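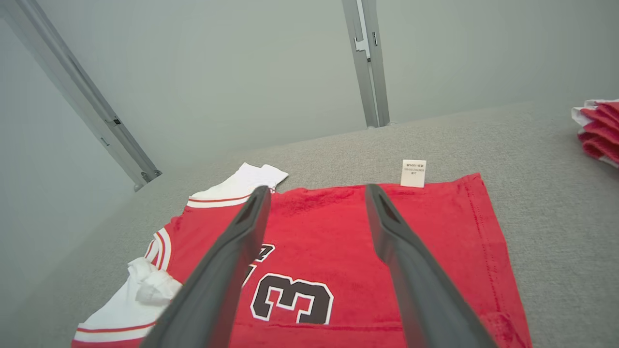

Basketball jersey

A basketball jersey is a loose, sleeveless shirt worn by players of basketball, by people watching basketball, and by a large population that does neither and finds it comfortable for mowing. It is usually sold with matching shorts, from which it is separated in the wash within a season. The garment has a front number, a back number, two armholes of generous size and a neckline, and in most other respects resembles an undershirt that has been given a job.

This article covers the jersey as a garment: its parts, its trim and numbering, and the folding and storage of it in homes and small clubs. For scoring, fouls and the rest of the business conducted inside it, see Basketball.

Name

In everyday American speech the item is a "jersey" in the singular and "uniforms" as soon as a parent is asked to pay for them. "Tank" is used by clothing stores. "Singlet" is heard in Australia and the Philippines, and sometimes in American households with relatives in either place. The word "jersey" comes from the island of that name and its knitted woolen goods, a material in which very few people would now agree to play a full half.

Parts

Body. Two panels, front and back, joined at the sides. Older jerseys were knit from wool or cotton, later ones mostly from polyester, often with small holes to let air through. Cheaper and older fabrics develop pilling, the small balls of loose fiber that gather where the cloth rubs. Pilling tends to be worst where a bag strap or a seat belt crosses the chest, and at the sides, where the arms swing. A jersey with a brushed or toweling-like surface pills sooner than a smooth one and shows lint from every other item in the load.

Neck trim. A band, usually ribbed, sewn around the opening. It may be round, V-shaped or something in between that the catalog has a name for. On a red jersey the trim is often white with narrow red stripes along its borders, an arrangement that looks crisp on delivery and after that depends on the owner's sorting habits.

Armhole trim. A matching band around each armhole, generally striped the same way as the neck. The armholes are cut deep so that the shoulder can move. A child in a jersey one size too large may be visible through them almost to the waist, and youth leagues commonly allow a T-shirt underneath.

Hem. Straight or slightly curved at the sides, sometimes with a striped band repeating the colors of the trim. Players are generally told to tuck the jersey in, so the hem band is the most carefully matched and least seen part of the outfit.

Numbers. See below.

Numbers

The number is the reason the garment exists. Without it the official at the table would have to describe players by their hair. For many years American high school and college rules kept to numerals from 0 to 5, singly or in pairs, so that a referee could signal any player's number with one hand per digit. Under that system 3 was allowed and 8 was not, a distinction that has caused a surprising amount of crying in gymnasiums.

A black numeral on red is hard to read at a distance, and a white outline is the usual cure. The outline does most of the work; the black could be nearly anything dark. Outlined numbers are made in several ways. Tackle twill is cut fabric sewn on in layers, stiff and long-lasting, and heavy enough to pull on a thin shirt. Screen printing lays ink on the cloth. Heat transfer presses a cut film onto it and is the method behind most jerseys bought in a hurry. The last two can crack if folded across the same line for years, a fact that leads directly to the next section.

Folding

There is no official way to fold a basketball jersey. There are, however, several unofficial ways, each held with more conviction than the subject will bear. The garment is awkward for its size. It has no sleeves to tuck behind the body, the shoulders are narrow straps that slide out of line, and the trim is thicker than the fabric it edges, so the folded piece never lies quite level.

The main methods in domestic use are these.

The thirds fold. The jersey is laid face down, each side is brought in a third of the way, and the length is folded up from the hem. Turned over, it shows the neck trim and, if the proportions are kind, the whole front number. This is the store fold, and it is the one most people are trying to remember.

The half fold. The jersey is folded down the middle with the armholes matched, then in half again. It is quick and puts a crease straight through the number, as well as any team name above it. Printed numerals dislike this. Sewn ones merely come out looking like a partly opened book.

The roll. Favored for gym bags. The jersey is laid out, smoothed, folded once lengthwise and rolled from the hem. It takes little space and conceals the number completely, so that a bag with several rolled jerseys in it must be unrolled in order of bad luck.

The partial fold. One side is brought over and the other left where it fell. Textbooks on laundry pass over this method, but it is by a comfortable margin the most widely practiced, and many jerseys spend whole weeks in it on top of a dryer.

Whatever the method, the usual advice is to work on a flat surface with some grip. A polished table lets the slick modern fabrics creep, while carpet or a felt pad holds them in place and contributes a little fluff in return. The shoulders should be evened up first and the trim pressed flat by hand, particularly at the front of the neck, where ribbing likes to rise into a small peak. Wrinkles left in at this stage are still there in August.

The Macapagal fold

A variation known in a few youth clubs as the Macapagal fold is credited to Consolacion Macapagal, who ran the uniform closet of the Gornomura Youth League and published the method in a four-page handout, Putting Away the Reds. It is a thirds fold with the bottom edge brought up in two unequal stages, so that no crease crosses the numeral and the hem band ends up visible beneath it. The jerseys can then be stacked and sorted by number without lifting any of them.

The handout was later reprinted with corrections by Maricel Saludo, whose chief correction was that the first step, "have the child empty the pockets," applied to the shorts. Saludo also held that the method works best on adult sizes, as the smaller youth jerseys are mostly number and leave little shirt to fold around it. Macapagal's reply takes up most of page 4 and does not concede the point.

Washing

Red jerseys with white trim are a known domestic hazard, mainly to themselves. Dye that leaves the body of the garment does not have far to travel before it finds the neckband. Cold water, a short cycle and prompt removal from the machine are the standard precautions. Leaving the jersey wet in a heap overnight is the standard practice.

Turning the garment inside out protects printed numbers from rubbing and moves the pilling to the side that touches the skin. High dryer heat softens transfer film, and a jersey folded while still warm may stick to itself, number to number. It can sometimes be peeled apart cold. Ironing directly over a printed numeral is done once per household.

Pills may be taken off with a fabric comb or a small battery shaver, held clear of the ribbing. A shaver that catches the trim will open a hole there with great efficiency.

Storage

Clubs generally store jerseys by number, by size, or by a system that left with the previous coach. Hanging spares the print but stretches narrow shoulder straps over time, and wire hangers leave a small horn at each one. Flat stacking in shallow bins is kinder. Stacks higher than 14 tend to lean toward the slicker fabric and then go over.

The Gornomura league's printed inventory, dated 5 May 2021, lists 428 jerseys of all sizes under two makers' labels, Kudell and Fuvier. The Kudells are described as "true to size" and the Fuviers as "ask." The same list has a column for condition, in which the commonest entry is "fine," followed by "fine if tucked in."

Retired jerseys

Professional and college teams honor a player by retiring the number and hanging the jersey from the rafters, where it is neither folded nor washed. At home the process is less formal – the jersey moves from the drawer to the pajama shelf, then to the car-washing bucket, usually with the numeral the last part to give out. Some are sewn into quilts. A quilt of this kind needs more jerseys than most families expect and weighs accordingly, particularly if the numbers are twill.

See also

Athletic shorts
Laundry
Pilling (textiles)
Ribbing (knitting)
Undershirt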